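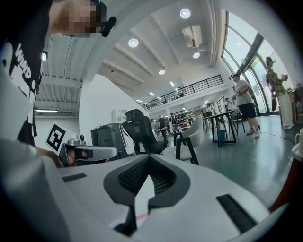 One reader told us on Tuesday that she had gone through our whole comparison of hand-held grippers and still couldn't tell which one we would want her to try first, and could we please put the answer somewhere near the top of the page.

Fair enough! The Trimitz, if you are new to this and have a free afternoon. The Loltar, if your hands are small or your sessions are long. Everything else is in the questions below, which we add to whenever the same one lands in our inbox often enough. It's a long page by now, so please feel free to skip around.

Which grippers did you compare?

Two hand-held ones, the Trimitz and the Loltar, plus the Mäkelä jaw that goes on the end of an arm and is meant to play back what the hand-held ones record. We had hoped to include a third hand-held model in this round but it arrived without its charging dock, and we didn't think it was fair to judge it from a half day of borrowed power. It will get its turn.

Are you being paid by any of these companies?

No. We bought the Trimitz and the Loltar at list price from the Tilleck shop, and the Mäkelä jaw is on a regular rental. If that ever changes we will say so in this spot.

How did you run the trials?

Each gripper did the same 12 tasks, picked to be the kind of thing people write to us about: folding a dish towel, stacking cups, plugging in a lamp, closing a zipper bag, and so on down to the dreaded one with the twist tie. We kept 934 recordings in the end. A recording was thrown out if the tracking dropped for longer than a second or if the person holding the gripper asked for a do-over, and we let people ask for as many as they liked. We know some labs are stricter about that. Our feeling is that someone who has just fumbled a towel knows perfectly well it was a fumble, and you don't gain much by arguing.

Why a big open room and not a proper test booth?

We tried a booth first, with black curtains and one lamp, and both grippers looked wonderful in it. Then we carried them out to where people really wanted to use them and the numbers fell apart. So we moved the whole comparison into a large room with a tall wall of windows and a shiny floor, with other folks going about their day in it. If a camera can cope with daylight bouncing off a polished gray floor, it will probably cope with your kitchen.

Does daylight bother the cameras?

It does, and more than either manual lets on. The Loltar is quick to adjust when you swing from a dim corner toward the windows. The Trimitz takes its time, and for a moment you get a washed-out picture with nothing useful in it. You can get around this by locking the exposure before you begin, under Settings, then Capture, then the little padlock. Lock it while you are facing the brightest part of the room. Late afternoon is the hardest time of day, so if you can only book one slot, take a morning.

What is the card with the black and white square?

It's a marker. It gives the software something with a known shape and size to find, so it can work out where one gripper is compared with the other. You only need it if you use two at once. Print it on matte paper, please! We lost the better part of a day to a glossy one, and it looked perfectly fine to all of us the whole time. Keep your fingers and sleeves off it too, and check it for curling if you work somewhere damp.

Can two people record at the same time?

Yes, and we would encourage it, especially for anything that involves handing an object over. Agree beforehand on where each of you stands. The housings are bulkier than they look in the catalogs, and the first few tries usually end with one gripper pointed squarely at the other and both people laughing. A headset helps if your room is noisy.

Is it tiring to hold?

A little, yes. The Loltar has the weight low down near the handle and most of our group could go an hour with it without complaining. The Trimitz carries more up front. We ended up calling a break every 20 minutes with that one, and the recordings after the break were noticeably steadier than the ones before it. Wrist straps come with both. Please use them, even if you feel silly.

My Trimitz gets warm. Is it broken?

Probably not. Ours gets warm as well. Make sure nothing is lying over the vent and don't set the thing down on a blanket or a sofa between takes (we had one person do that quite regularly). If it shuts itself off, leave it alone until the light stops blinking, and then check for new firmware before you start over. If it shuts off again after that, send it back, and be polite but firm about the shipping.

How did the finger pads hold up?

Better than we feared. The Trimitz pads are softer and do a nicer job with cloth, but they pick up lint and you will be wiping them often. A damp cloth is enough. Alcohol made ours go tacky, and we had to replace them. The Loltar pads are firmer and were still on their original set when we finished. For paper and thin plastic, though, we would still reach for the Trimitz every time.

Which recordings played back best on the arm?

We ran 362 of them through the Mäkelä jaw. The Loltar recordings were the smoother ones to watch, with less of that nervous shiver at the start of a grasp. The Trimitz did better on anything with a tight fit, such as the lamp plug, and we think that comes down to its finer reading of how far the fingers are open. If we had to keep only one it would be a hard choice, and there was some real disagreement here over lunch. The twist tie defeated everything, so if you were hoping for good news on that front, we're sorry.

Do I need an arm to get started?

Not at all. Plenty of people record for weeks before an arm shows up. You can look through your recordings on an ordinary laptop and learn a great deal from them, mostly about your own habits. We do suggest borrowing an arm for a day before you build a large collection. It would be a shame to find out in December that every take since summer has the fingers closing too early.

Can I mix recordings from both grippers?

You can, as long as you convert them to the same finger width scale first. The Tilleck converter does this and it's free, although it will silently skip any file with a space in its name. Rename first, convert second, and compare the number of files going in and coming out.

Will you be testing the newer Loltar?

We have one on order. Once it's here we plan to give it the same tasks in the same room, with the same patient people if they will have us back. If there is a task you would like added, write to us through the contact form and tell us what the object is made of and how big it is. Photos are welcome, and so are the objects themselves if you don't need them returned right away.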